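Home | Apps | Phones | Jobs | Contact
Filed under: Calls & Openings
1 min read

Datura wants 13 phone owners in Skarnville to test Medrano, a battery saver app. I've tried plenty of these and most saved nothing.

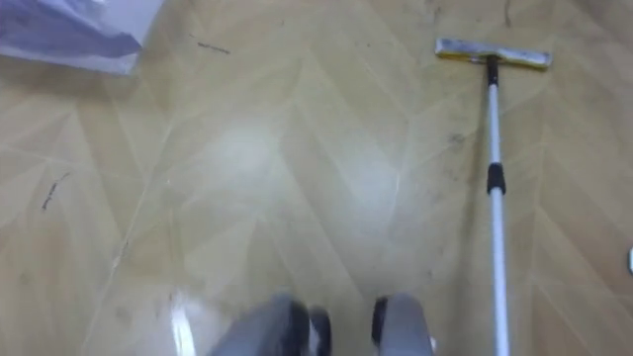
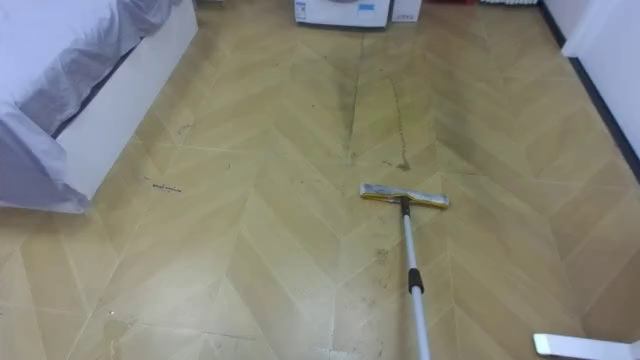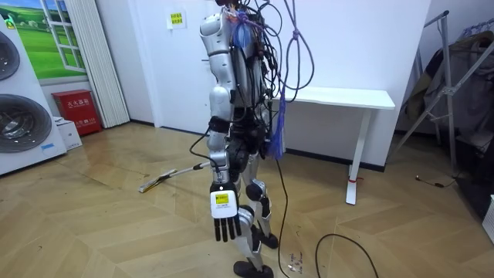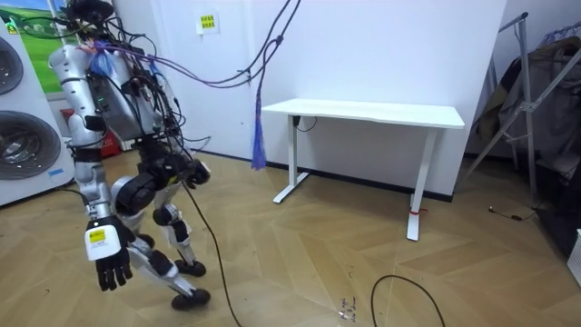

So we want doubters. Keep it installed for 5 weeks and send us your charge log each night — bad numbers included. Pay is $35 a week. Phones over five years old are welcome. If you write app reviews for money, please don't apply. Sign up at the Ukirero desk before October.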